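I have been put in charge of snacks. It wasn't a vote or anything. I complained one afternoon in November that the snack situation at work had become a heap of dust-colored granola bars and one can of almonds with the lid gone, and by the time I had rinsed my mug I was apparently the person who handles it. So this post is about snack bars. If you came for the garden updates, the garden is brown and asleep and I have nothing to say about it until spring.

Some background for anyone new. I work at Pimine, in Wutmont, on the ground floor of a building with concrete floors that eat your feet by three o'clock. We don't have a real break room. We have a sink, a fridge that hums, and a cupboard over the fridge that only the tall people can use. For years the snacks lived in that cupboard, and the result was exactly what you'd expect: the tall people got the peanut butter ones, and the rest of us got whatever they had put back.

So my first act in office (I'm calling it office) was to bring everything down to table level. My second act was to dump it all out and look at it.

I really recommend this, by the way, for any cupboard, bag, glove compartment or desk drawer you've been avoiding. Dump it out. You think you know what you have and you do not. I found two open boxes of the same oat bar, a packet of soy sauce, a birthday candle and a bar so old that the chocolate had gone pale and chalky like a sidewalk. The candle I kept. You never know. 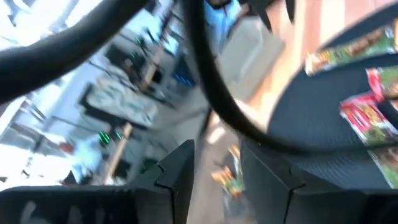

*Greens and reds on the dark gray, plus a bit of orange and yellow in the blur.*

Can we talk about wrappers for a second? I had never given snack wrappers a minute of thought until I had to sort them, and now I can't stop. Green is the busiest color in the whole business. Green can mean mint, apple, pistachio, lime, matcha, "made with plants," or nothing whatsoever, just somebody in a meeting who liked green. Red is nearly as bad. Red is strawberry except when it's cinnamon, and I have been burned by that, literally, on a morning when I wanted strawberry very much.

Orange I trust. In my experience orange is peanut butter or it's orange, and either one is fine with me.

The first system I tried was by flavor, and it fell apart before lunch. Where does a chocolate peanut butter bar with sea salt go? With the chocolate? With the peanut butter? Does salted get its own pile? I had seven piles going at one point and some of the piles had one bar in them. A pile with one bar in it is just a bar.

The second system was by date. It was very responsible and I was proud of it for as long as it took to do. The trouble is that the dates on these things are printed in gray on silver, along the crimp, in a size meant for ants. I did the whole lot with my reading glasses on and my phone flashlight in my teeth. I'm glad I did it once, because a fair number went straight in the trash, but I am not going to live like that.

What I've settled on is so simple I'm a little embarrassed to be blogging it. Bars go in one bin. Everything that isn't a bar goes someplace else. Done!

Well – mostly done. The bin took some thought. I started with a basket because baskets look nice, and I have a weakness for them, and my sister says I have a problem. But bars slide down inside a basket and hide, and the corners of the wrappers poke out through the gaps and catch on sleeves. Then I tried the shipping box the bars came in, flaps cut off. It looked like we were having a yard sale. Then somebody brought out a plastic bin that had been sitting under the sink holding nothing but a sponge, and I washed it (twice, the sponge had been in there a while), and that turned out to be the one. It's see-through enough that you can tell from across the room whether we're running low, and cloudy enough that the mess inside reads as "pile of bars" and doesn't make me itch.

The height of the thing matters too. You want it shallow enough that a hand can get to the bottom without a rummage. Rummaging is how bars get crushed. I've opened a bar that was mostly gravel, at my desk, over my keyboard, and I still hear it when I hit the space bar.

I also learned to pack them standing up or lying flat but never both. Standing up you fit more, and you can flip through them like records. Lying flat they look more generous, like a picnic. I go back and forth. When a fresh box arrives I start out standing them up, all neat, and then people help themselves and within a day they've all lain down anyway, so I've stopped fighting it.

Ordering is its own adventure. We get a mixed carton from Jeserar, which is a place that does offices and gyms and I think one marching band. You pick how many boxes and they pick what's in them, within reason, and there's a little form where you can write "no coconut." I wrote "no coconut." We got coconut. I wrote "NO COCONUT please :)" and we got coconut again, but fewer. I consider this progress and I'm not going to be a pain over it, especially when one person in the building eats nothing else and has been quietly thrilled.

I order three boxes at a time now. I used to order more, thinking I was being clever about shipping, but people don't eat from abundance the way you'd think. Put out too many and everyone gets picky. They'll stand there turning bars over and sighing. Put out a medium number and they take one and go back to what they were doing. I have no science for this, only months of watching adults behave like raccoons.
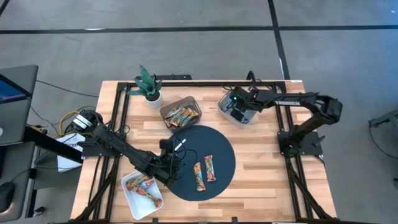

A plant near the food makes a difference, and I will die on that hill. I used to think plants on tables were for catalogs. But a spiky little thing in a white pot next to a bin of orange and brown and gold wrappers makes the whole business look like somebody meant it. Without one, it's a bin of candy-adjacent objects. With one, it's hospitality! I like the stripy kind for this because they don't mind being ignored, and they don't drop leaves into the food. I had a fern on my desk at home for a year and I was picking fern out of my toast the entire time.

The same goes for a round mat. I never know what color to buy for these things and I've decided dark navy is the answer to most questions. It hides coffee, it hides chocolate, it makes a bright wrapper look brighter, and on a wood top with those long butcher-block stripes it gives your eye a place to land. Mine at home is a woven one from a shop on Fajardo Street and it has survived spaghetti. My one piece of mat advice is to get a size bigger than you think you need. A mat that's too small looks like a coaster with ambitions.

And wood, while I'm at it. I grew up with a butcher-block counter and my mother oiled it on some schedule known only to her, and we were not allowed to put anything wet on it, ever, under penalty of a look. I still can't set a glass down on a wood top without reaching for something to go under it. I'm fifty-one years old. The look lives on.

Now, unresolved matters, of which there are always a few.

Crumbs. I thought wrapped bars would mean no crumbs. Ha. People open them right there and take the first bite standing up, I do it too, and oats go everywhere. I've started keeping a little brush by the sink, the kind you'd use for a paint tray, and it's better than any cloth.

Empty wrappers. There is a certain kind of person who finishes a bar and puts the wrapper back in the bin, folded flat, so it looks like a full one from above. I don't know who it is. I have a guess. If you're reading this, I'm not mad, but please stop, I got my hopes up over a dark chocolate cherry last week and it was air.

The fruit question. Every so often someone says we should have fruit, and everyone agrees very seriously that we should have fruit, and I buy bananas, and I take home brown bananas. I've made so much banana bread this fall. It's good banana bread! I'll post the recipe one of these days (the trick is sour cream, and baking it longer than feels safe). But I've put a hold on bananas at work and I may try those small oranges next, when they get cheap. They at least come in their own wrapper.

The non-bar snacks. I said everything that isn't a bar goes someplace else, and someplace else is currently the old cupboard over the fridge, so the tall people have pretzels. We're calling it a compromise.

I still want to find a good salty bar. Everything is sweet, even the ones that claim they aren't, and around four in the afternoon I want something with pepper on it. If you have a favorite, leave it in the comments, and tell me what color the wrapper is so I can pick it out of the pile. The next order goes in at the end of the month and I'll be writing "no coconut" on the form again.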